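**Irkwood night running: progress report, October**
Prepared by Svend Steinarsdóttir for the Dirnari grant

The draft code of practice for ground robots on shared roads now has 8 sections. I still can't recommend that we adopt it. Two of the sections ask for things the trial cannot show, and the wording on lighting was plainly written by someone thinking of daytime work.

We have logged 318 night runs at Irkwood against a target of 863. That gap looks bad, and I would sooner report it than fill it with short laps of the yard, as Egilsson suggested. 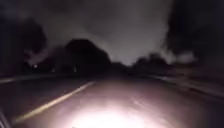 *Night running at Irkwood, forward view, headlight on.*

Section 3 says the operator must have "a clear forward view at all times". Egilsson's reading is that a working headlight meets this. I don't agree. A headlight tells you the lamp works. It says nothing on how far ahead a person watching the feed could make out a kerb, let alone a walker in a dark coat. The rule needs a distance in it, and a test that someone outside the project can repeat.

We put this to Jodham, who hold the pen on the draft. Their reply was that a fixed distance would be "too strict for small operators". It may well be. If so, the draft should say that small operators are to run slower at night.
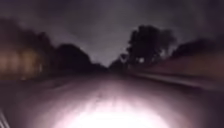 Speed is the other half of it. At present the top speed is the same at noon and at midnight, and the only night rule is a line asking for "due care". I have never seen that phrase change what a crew does. We have asked for a lower night limit, tied to what the camera can resolve while moving, and for blurred footage to count as a fault in the log.

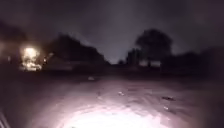
Section 5, on debris, is weaker still. It tells crews to stop for "hazards" and leaves them to decide what one is. On the Irkwood surface that could mean a small pale object lying beyond the headlight patch, which might be a stone or a bit of paper, or a dark blotch off to the right that could be leaves or mud. A crew that stops for both will hardly move. A crew that stops for neither is still inside the rule as written.

**Next period**

- Trial a night speed limit and report stops per run.
- Send Jodham new wording for sections 3 and 5.
- Ask Dirnari to agree a lower run target, with the reasons on record.

Spending is within budget. I would ask that the next payment not be tied to adoption of the code.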